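Stumer Label Station, reviewed after two months behind a dispensary counter
By Lionel Boyer

I work in the back room of the Garside dispensary, where the medicine is weighed, packed and labeled before it goes out to the patients in front. In our state every container must carry the patient name, the batch number, the strength, the date of packing and a long warning text. If one of these is missing, the container can not be sold, and the inspector will write it down. So a label printer is for us a serious purchase, and I want to describe how the Stumer Label Station has served us.

What we had before
For a long time we used a Vanel desktop printer. It was a decent machine and I will not speak badly of it. But it could only print what the computer sent to it, and the computer only sent one label at a time. When a patient changed his order at the counter, someone had to walk back, cancel the label and type a new one. On a Monday, when many patients come after the weekend, there was always a line at the door before ten o'clock.

Setting it up
The box contains the printer, a small keypad, a barcode scanner and one roll of labels. The paper manual is thin and the print in it is very small. I needed an afternoon to enter our license number and the warning text, mainly for the reason that the text field accepts fewer characters than our state warning contains. The solution is to divide the text in two fields and join them in the layout menu. This is explained on the last page of the manual, where I did not look until I had already called the support line. The lady on the telephone was patient with me.

After this it went well. You scan the batch, you scan the patient card, and the label comes. If the batch has no laboratory result entered, the machine refuses to print and shows an orange message. At first this annoyed my colleagues. I like it very much.

Daily use
In April we printed 1,683 labels, and in the month after it was 2,943, as we took over the patients from a smaller shop in Kokavari which had closed. In all this time I had three jams. All of them came from the cheap rolls that I bought to save money, so I must blame myself. With the original rolls there was not a single one.

The print is sharp, also the small text. I rubbed a label with a wet thumb and the ink stayed. In the refrigerator, where we keep the tinctures, the corners lift a little after some days on the round bottles. On flat tins and on bags they hold well. If you sell mostly small bottles, I would ask for a sample of the stronger adhesive before you order.

The sound is louder than I expected. It is a kind of short bark each time the knife cuts. Our consultation room is on the other side of a thin wall, and one patient asked if we keep a dog.

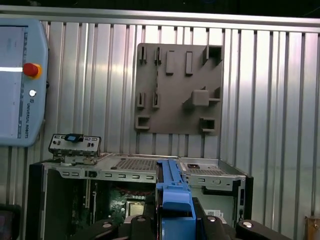 Records and inspections
The station keeps a copy of every label and can export them as a plain table. When the inspector came, she asked for one week of labels for two batches, and I had them on paper before she had finished her coffee. The old way was a binder. The dates in the export are written with the day first, and you can not change this, so I correct them by hand in the spreadsheet. For a machine sold to American shops this is strange.

There is one more thing to know about user accounts. You get 3 with the purchase, and each further one costs a yearly fee. We are five people in the back room, so two of us share, and I am not happy with that, as the record should show who packed what. I wrote to Stumer and received a polite answer with a price list.

Should you buy it?
For a dispensary with one counter and few patients, the Vanel is enough and costs much less. For a shop of our size I would buy the Stumer again, but I would ask for the additional accounts to be included before signing. Buy the original rolls, and enter the warning text on a quiet day.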